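Staff room and quiet room walk-through, Carnon Clinic, second floor
Checked by Drahomíra Říha, 5 October 2026

Daylight: OK. Both windows clear. The Skudholm blinds go all the way up again after the July repair.

Lighting: Needs work. Two ceiling panels in the quiet room flicker on the low setting. Lamp by the sofa tested and fine.

Noise: OK with door closed. Door seal is loose at the bottom - refit before winter.

Air: OK. Vents dusted, filter has 20 days left on the counter.

Seating: Fail on one item. The Mulow armchair nearest the door rocks on its back leg. Tagged and moved to storage. The other chairs hold their rated 100 kg.

Kitchen corner: OK. Kettle cord is clear of the sink. Wall shelf fixed at both ends, nothing heavy on the top level.
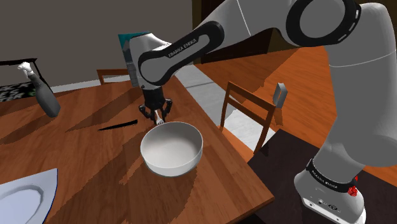 Floors and walkways: Needs work. Carpet edge lifts at the hallway door. Taped for now, Rusnák to quote for a new strip.

Plants: OK. Pots stand on trays, none in the exit path.

Exits and signs: OK. Sign above the rear door lit. Evacuation plan still shows the old wall - reprint.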